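News > Community Projects > Workshop

Reading time: 3 minutes

Zemon workshop opens its household robot build to new members

Members of the Zemon shared workshop have completed the second stage of Lobo, a two-armed robot being built for everyday chores. The workshop announced today that places on the build team will open in December, and that the full set of drawings, wiring plans and parts lists will be made available to other workshops free of charge.

Lobo was started by Faustine Aubert and Gerardo Orlandini, who drew up the first plans at Mr Orlandini's kitchen table before moving the work to Zemon. The team now has seven members, three of whom had no earlier experience of electronics or machining. Work takes place in the evenings, from 6.30 pm, in the long room on the first floor.

The first stage dealt with the mounting of the arms and the power supply. The second covered the hands, the wrist fittings and the control software, a large part of which was written by Frida Egilsson. Replacement brackets were cut in the workshop after the first set proved too thin, and the cable runs were drawn up again to allow the wrists to turn further without pulling on the connectors.

"We set out to make something that could be repaired with the tools most workshops already own," said Ms Aubert. "That has slowed us down at times, particularly over the wrists, but any member can now take a joint apart and put it back together in one evening. We would like other groups to be able to say the same."

Materials for the second stage were paid for in part by a grant from Celleter, which also lent bench equipment. Arturo Pellegrini, who looks after community funding at Celleter, said: "The team has kept careful records from the beginning, including of the things that went wrong. Those records will be of real use to people starting a build of their own."

Household tasks are tried out on the floor of the long room, using ordinary goods in place of specially made test pieces. Tidying has taken up much of the team's time, as it calls for a firm hold on one object while another is kept level. The black hand on the left arm closes round the short handle of a white dustpan, with a small crumpled ball of silvery material in the scoop and a white plastic basket standing next to a quilted mattress to receive it. The right arm carries a hand with separately jointed fingers and is meant for lighter work, such as straightening bedding.
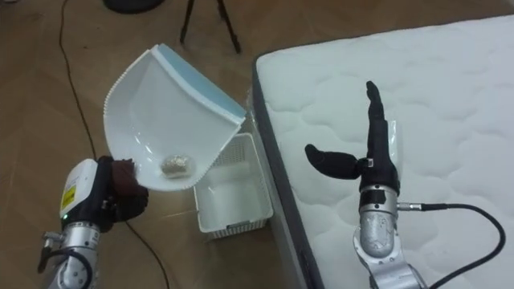 The third stage will concentrate on the handling of cloth and on shortening the time needed to set up a new task. Aldo Donati will lead this work. Applicants should be aged 18 or over and able to attend two evenings a month. Training in the safe use of the machines is given to all new members before they join the build.

Requests for the drawings, and enquiries about visits from schools and other workshops, should be made to the Zemon office.

Notes to editors

Zemon is a member-run shared workshop with areas for metalwork, woodwork, textiles and electronics. The name Lobo refers to the complete robot; the software is published separately under the name Dirkine.

Related items

Celleter grants: second round now open
Dirkine software: notes on the latest release
Evening courses at Zemon: soldering and basic wiring
New extraction system fitted in the woodwork area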